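Gripper comparison, work package 3: progress report to the Plornberg fund
25 October period, second report

1. Summary

Work package 3 compares two gripper designs on a fixed sorting task using small wooden blocks. The first report covered the bench build and the choice of arm. The present one covers the first full set of trials with the Veten gripper, the start of trials with the Postlow gripper, and changes made to the test procedure since August. Spending is within the agreed budget. The Postlow trials are behind plan for the reasons given in section 4.

2. Work done since the last report

The bench is now fixed in its final form. The pegboard is bolted down and the arm base no longer shifts under fast moves, which had spoiled part of the earlier data. The arm is calibrated at the start of each session against three reference points, and the calibration is rejected if any of them is out by more than the limit set in the test plan.

The task has been changed in one respect. In the first report all blocks were cubes, and both grippers handled them with so few failures that the results could not be told apart. Blocks now come in several shapes, including cylinders, stars and triangular prisms. The operator drives the arm by hand controller and groups the blocks by colour on a flat wooden board. A trial is scored on completed placements, drops, and contacts with blocks other than the one being moved.

Placing a block close to its partner is the harder part of the task. The fingers need room to open after release, and a wide opening pushes the neighbouring block out of place. The score sheet therefore records a disturbed neighbour as a separate fault, even when the moved block itself has been set down correctly.

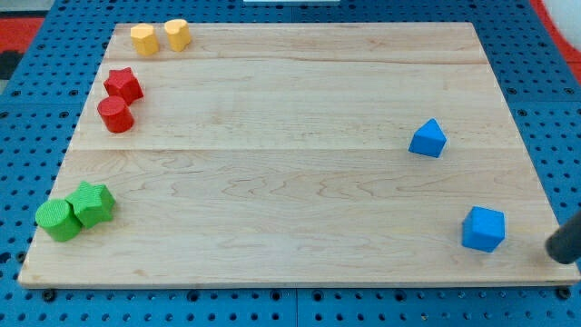

Does the shape of the block matter more than the choice of gripper?
On present results it does. Changing from cubes to stars raised the number of drops more than any change of finger pad or closing force tried with the Veten gripper, and the figures for the Postlow gripper, while incomplete, point the same way.

3. Results with the Veten gripper

The Veten gripper completed 77 trials. Eleven of these ended in a dropped block. Seven of the drops involved a star, where the fingers closed on two points and the block turned in the grip as it was lifted. Closing across a point and the opposite hollow is more secure, but it requires the operator to turn the wrist before descending, and this adds time to each pick.

Cylinders gave few drops. Their main fault was a slight tilt on release, caused by one finger leaving the surface before the other. Slowing the opening speed reduced the tilt without a measurable effect on total trial time. The slower speed has been adopted for all later trials with both grippers.

Finger pads showed light wear at the tips. They were replaced once, between sessions, and no trial was run with mixed old and new pads.

4. Postlow gripper: status

The Postlow gripper was mounted and calibrated, and trials have begun. The set is not large enough to report failure rates. Two matters have held up the work.

First, the adaptor plate supplied with the gripper did not match the bolt pattern of the arm flange. A replacement was machined by Mladenović and fitted without further trouble, at a cost charged to the small parts line.

Second, the controller drops its position signal when the gripper is commanded to close while the wrist is turning. The arm then stops and must be reset. The fault can be repeated on demand and has been reported to the supplier. In the meantime operators are instructed to finish all wrist movement before closing. As this alters the way the task is performed, a short series of Veten trials will be repeated under the same rule so that the two sets can be compared fairly.

5. Risks

The controller fault remains the main risk to the timetable. If no correction is received before the next report, the comparison will be completed under the restricted rule and the limitation stated in the findings.

Operator learning is a lesser risk. Scores improve over the first sessions with any gripper, so practice trials are now excluded from the totals and the order of grippers will alternate between operators.

6. Next period

Planned work is as follows:
Complete the Postlow trials.
Repeat the short Veten series with wrist movement finished before closing.
Test softer finger pads on stars and triangular prisms, both grippers.
Issue the raw score sheets to the fund with the third report.

No change to the total budget is requested. Approval is sought to move the unspent travel allowance to the small parts line, to cover finger pads and one spare adaptor plate.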